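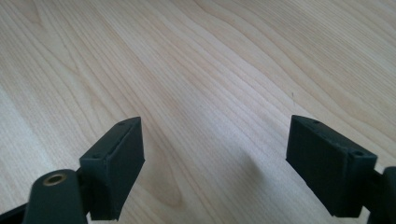 Unit 4: Wiping a Table, and Why It Is Still Assigned to People

Course notes, Household and Light Industrial Manipulation
Instructor: Orhun Erdem
Revised 2023-12-29

4.1 Statement of the task

Input: a flat surface of unknown state. Output: the same surface with all crumbs, liquid and film removed and no new marks. The task has no object to pick up at the start and no obvious geometric goal at the end. Most of the grasping literature covered in October assumes both.

A person divides the job without thinking about it. Loose matter is pushed to an edge, wet matter is absorbed, stuck matter gets local pressure. The choice among the three is made by looking and then corrected by touch.

4.2 Perception

Pale wood grain is a difficult background. Thin dark streaks in the grain have about the same contrast as a hair or a smear of coffee, and a tiny dark speck on the surface may be dust or a flaw in the finish. A single view does not settle the question. Three methods are in use:

Reference subtraction. Store the surface when it is known to be clean, then compare. Fails when the lighting changes or the table is moved.

Contact test. Wipe the speck once and look again. Slow, but it needs no stored reference.

Oblique view. Move the camera until the light grazes the surface. Crumbs cast shadows; grain does not. The gripper's own shadow has to be masked out, and a soft shadow has no clean border to mask along.

Glare is a separate problem. Where light falls directly on the wood, the grain washes out toward white, and so does any thin film. The planner should mark such areas as unobserved. Marking them as clean is a common error in student code.

4.3 Gripper and cloth

Two rigid parallel fingers hold a folded cloth well and spread it badly. Pressure is concentrated under the fingers, and the area between them gets little or none. With the fingers open, the cloth sags in the gap. With the fingers closed, the contact strip is narrow and the number of passes goes up.

The Nisitz pad holder, used in Lab B, avoids this with a sprung plate that the fingers clamp from both sides. Normal force is then set by the spring, and the arm only has to hold height within the travel of the spring. The cost is that the plate cannot fold around the table edge.

4.4 Results from the Baysal trials

The Baysal bench set consists of 457 recorded wiping attempts on a light wood surface, with dry crumbs, water, or dried syrup as the soil. Each attempt was scored by a person who had not watched the run.

Dry crumbs: 70 percent scored clean. Most failures were crumbs pushed past the near edge onto the floor, counted as a failure under the scoring rules.
Water: lower, and strongly dependent on how saturated the cloth was.
Dried syrup: rarely scored clean. The controller had no means of detecting residual tack.

4.5 Where this leaves the question

Crumb removal on a clear table is within reach of current machines if time is not limited. Mixed soil is not. On the shop floor the position is better: the Gerulus line wipes identical panels in a fixture under fixed light, and reference subtraction works there for the reasons given in 4.2.

4.6 Exercises

1. Derive the number of passes needed to cover a rectangular table with a contact strip of width w and overlap k. State what happens to your result at the edges.

2. Propose a stopping rule for dried residue that uses only wrist force. The available signal is sampled at 500 Hz.

3. Lustex cloths lose absorbency as they fill. Describe how the controller could estimate saturation without weighing the cloth.

Reading for the next unit: chapter on deformable objects, sections on folding only.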